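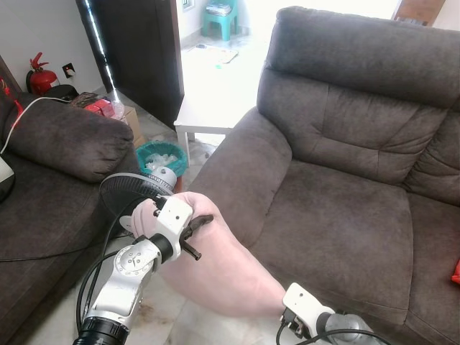 Mottram_Faithful wrote:
Sorry but I can't see how you sack a coach three games out from finals. Whatever you think of Thygesen, the time to do it was the bye, and the board sat on its hands. Now we've got an interim who's never run a senior side and a backline that's been told to "play what they see". I've seen what they see. It's mostly the opposition's try line from 70 metres away.

loosehead_lou wrote:
Disagree, mate. Three games is plenty if the blokes have stopped listening, and they had. Did you watch the second half against Plekau? We were up by 12 and kicked the ball back to them every single time. My young bloke plays under 14s and his coach would've hooked the lot of them.

Mottram_Faithful wrote:
I was there, Lou. Sat in the rain behind the southern posts with a soggy pie. The kicking was rubbish, I'm not defending it, but Þröstur inherited a squad with no proper ten and half the tight five on physio tables. Who was he meant to throw it to?

tenmanrugby wrote:
He was meant to throw it to Stondix's old centre, who he let walk to Plekau in the off-season and who then scored two against us. That's the bit I can't forgive. Everything else you can argue about.

Also can we please spell the man's name properly on here. It's Þröstur, with the funny letter at the front, said like "Throstur". He was good about it at the supporters' night but you could tell he was over it.

blindside_barb wrote:
Barb here, long-time reader, rarely post! I've been a member for 34 seasons and we've got rid of plenty of coaches in that time, some at the right moment and some not. What bothers me is how it came out. Members got an email at ten at night, after it had already been all over the radio. Fair enough if the footy wasn't good enough, but I'd have liked to hear it from my own club first.

And the poor fella had just moved his family up from the coast.

loosehead_lou wrote:
Good point Barb, the email was ordinary. It had the Tralteck logo at the top bigger than the club crest, too. I know they pay for the jerseys but come on.

scrumfeed wrote:
I'll bite on the Tralteck thing. From what I'm hearing (and take it with a grain of salt, it's from a bloke at the bowlo) the sponsor wanted a change back in winter and the board held them off. So maybe have a bit of sympathy for the board? They gave him more rope than most would.

tenmanrugby wrote:
If the sponsor is picking the coach we've got bigger problems than the kicking game.

scrumfeed wrote:
Didn't say they picked him. Said they had a view. So do you, so does everyone on this thread.

Mottram_Faithful wrote:
OK, so who do we want for next year? I'd go for someone who can coach defence first. We've leaked soft tries from first-phase ball all season and the attack will look after itself once there's a ten. I'd even take one of the assistants at Stondix - they don't have our budget and they tackle like they mean it.

loosehead_lou wrote:
Give it to the interim if he wins two of the three. If he loses the lot, advertise it properly and take until Christmas. No more of this appointing someone in a fortnight off the back of one phone call.

blindside_barb wrote:
I'd be happy with that, Lou. I'd add that whoever it is should get a proper contract and be left alone for a while. Some 500 people turned up to that supporters' night and most of them were asking for patience!

tenmanrugby wrote:
I was one of them and I wasn't asking for patience, I was asking about the centre.

Mottram_Faithful wrote:
We know, ten. We could hear you from the bar.

Anyone got a lift going to Saturday's game? Ute's at the mechanic's and the bus drops you miles from the gate. Happy to chip in for fuel.

loosehead_lou wrote:
Got a spare seat, leaving from the servo at noon. PM me.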